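Free foam rolling and recovery evenings come to Erville

We've been dying to share this one! From November, our physios at Skembridge will be running free recovery evenings for anyone who plays, runs, swims or just aches a bit after the gym.
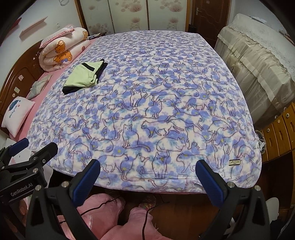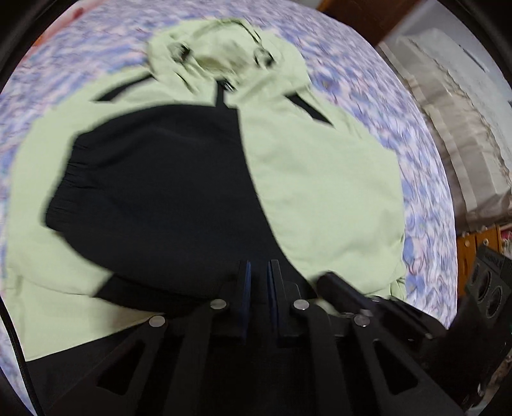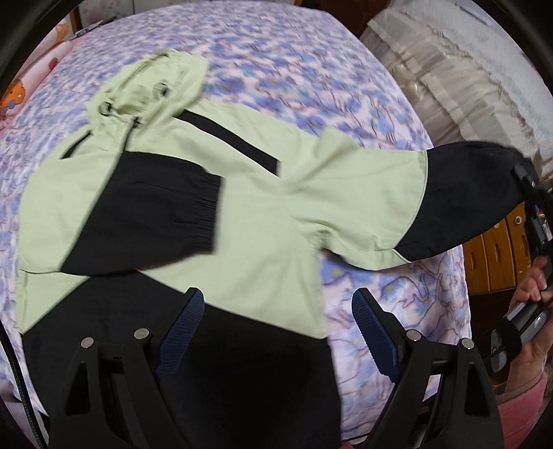 Skembridge Sports Clinic — Sports Massage and Recovery Team

I've worked as a sports physio for nine years, and the question I get asked most is still "should I be stretching this?" Sometimes yes, sometimes please don't, and it's hard to sort that out in a hurried chat at the end of an appointment. So we're giving it a proper evening of its own.

The sessions start at 7pm in the upstairs hall at the Prernwood leisure centre in Erville and last 2 hours. We'll spend the first part on foam rollers (yes, everyone pulls the same face the first time) and then move on to calves, hips and lower backs, which is where most of our runners come unstuck. After a tea break you can bring us your own niggles and we'll have a look. If something needs a full assessment we'll tell you so, and you're free to book that with us or with anyone else you like.

Plattner, the sports shop on the high street, has kindly lent us 100 rollers for the season, so there's no need to buy one before you know whether you get on with it — I've got two at home and only ever use the cheap one! Wear something you can kneel down in and bring a towel and some water.

Our trial evenings over the summer brought in roughly 400 people, far more than we'd planned for, and we did run out of mats. We've got more now, but please book a place anyway. If you've had surgery recently or you're pregnant, have a word with us first so we can change the exercises to suit you.

Places can be booked at the Skembridge front desk or at Prernwood reception. Under-16s are welcome with an adult.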